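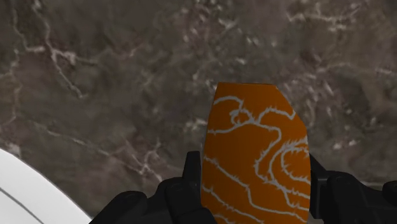
Figure 3. Simulated wrist view during a teleoperated demonstration. The orange slab is held between the two fingertips, with part of a white curved object at lower left.

4.2 Collecting demonstrations by remote control

All demonstrations for the tabletop tasks were given in simulation by remote control. The operator sat at a desk with a hand controller and a single monitor and moved the simulated gripper by moving the controller. Position and rotation were passed on directly, scaled down by a fixed factor, and a trigger set the opening between the fingers. No force was returned to the hand. We made this choice early, because the hand-guided trials described in Section 4.1 had shown that people who can feel contact lean on it heavily, and we wanted a set in which every decision had been made from the same images the policy would later receive.

The operator therefore saw two views and nothing else: a fixed view of the whole table and the wrist view of Figure 3. Most operators began by watching the fixed view almost all the time. After a short period of practice they used it to bring the gripper near the object and then turned to the wrist view for the grasp itself. The wrist view is awkward at first. The fingers take up much of the lower part of the image, the object is often only partly visible once it is held, and a small rotation of the wrist moves the whole background. It does, however, show how the object sits between the fingertips, and for thin objects this is what decides whether a grasp will hold.

Thin objects made up a large part of the Hurnwood task set. A slab such as the orange one in Figure 3 can be held by its two side edges, as it is there, or by its two broad faces. Both are valid grasps under the task rules. They lead to different motions afterward. A slab held by its edges presents a face to the wrist camera, and its tilt can be read from the slope of the top edge. Held by its faces, it appears as a narrow strip and its tilt is hard to judge, but it is less likely to turn between the fingers. We did not tell operators which to use. In an earlier round we had, and the result was a set of demonstrations in which people fought the controller to reach the required pose, with long pauses that the learned policy copied.

Each operator gave demonstrations in blocks. A block started with a reset of the table, in which the objects were placed at random positions and the surface texture was drawn from a fixed pool. The pool included plain surfaces as well as patterned ones, among them the veined gray-brown surface in the figure. Operators remarked that strongly patterned surfaces made it harder to judge height. We kept them. A policy trained only on plain surfaces tended to confuse pale lines on the table with the edges of objects, and the mixed pool reduced this clearly.

The full set holds 1000 demonstrations from 9 operators. Five of the operators had used a remote-controlled arm before, and the other four had not. The new operators were slower in their first block and opened the gripper wider than they needed to on approach. By the third block we could no longer tell the two groups apart from the recorded motions alone, apart from one habit: experienced operators stopped briefly just before closing the fingers, and new operators tended to close while still moving. We left both styles in the set and did not trim the pauses.

4.3 What was recorded and what was thrown away

For every step we stored both camera images, the pose of the gripper, the opening of the fingers and the command sent by the operator. The command and the pose are not the same. The simulated arm follows the command with a small lag, and during contact the two can drift well apart. We trained on the command. Training on the measured pose gave policies that touched an object and then failed to press on it, as the small extra closing that keeps a grip firm exists only in the command.

A demonstration was kept if the object ended in its goal region and the gripper had let go of it. We did not remove demonstrations that contained a failed first grasp, provided the operator recovered. These turned out to be useful. In the Didthorpe baseline, which was filtered to contain only clean first attempts, the policy had no example of what to do with a slipped object and would often carry on to the goal with empty fingers. With recoveries included, it went back down in most cases.

Three kinds of demonstration were thrown away. The first were those in which the simulator let an object pass partly through a fingertip. This happened mostly with thin objects gripped very hard, and we found the cases by checking the overlap between shapes at every step. The second were those in which the operator lost tracking of the hand controller, which shows up as a jump in the command. The third were demonstrations that ran past the time limit, even when they later succeeded. We are less sure about this last rule. Some of the late successes contained careful regrasping that is rare elsewhere in the set, and a softer limit may have been better.

Labels were added after collection. Each demonstration was split into approach, grasp, carry and release, using the finger opening and the contact signal from the simulator. Around 7 percent of the splits were corrected by hand, nearly all of them at the boundary between grasp and carry. An operator will often lift an object slightly, look at it in the wrist view, and only then commit to the carry. A still taken during such a check looks much like one taken during the carry itself, and the boundary can be placed only by looking at the motion on both sides of it.

4.4 Comparison with hand guiding

The hand-guided set of Section 4.1 was recorded on the real arm at our Vavberg site, with the teacher holding the wrist and leading it through the task. It is smaller, and the two sets can't be compared number for number. Some differences are plain all the same. Hand-guided motions are smoother and shorter. The teacher stands beside the table and sees the object directly, so the wrist camera is not aimed with any care, and the object often leaves its view before the grasp. Under remote control the operator depends on that camera and keeps the object in it - sometimes at the cost of a longer path.

For a policy that acts from images this matters more than smoothness. When we trained the same network on each set, cut to equal size, the policy trained on the remote-controlled demonstrations kept the object in the wrist view for longer and recovered more often from a poor approach. The policy trained on the hand-guided set moved faster and did well when the first approach was good. Mixing the two sets without marking their source gave results between the two. Adding a single input that told the network which kind of demonstration it was learning from removed most of the conflict, and this is the version we use in Section 5 under the name Kļaviņa.

One limit of the remote-controlled set should be kept in mind. Without force feedback, operators judged grip from sight alone and usually closed harder than the task required. In simulation this carries little cost, as the objects are rigid. On the real arm the same habit would mark or bend softer items. We lowered the closing command by a fixed amount before transfer, chosen by trial on the real gripper, and did not tune it for each object.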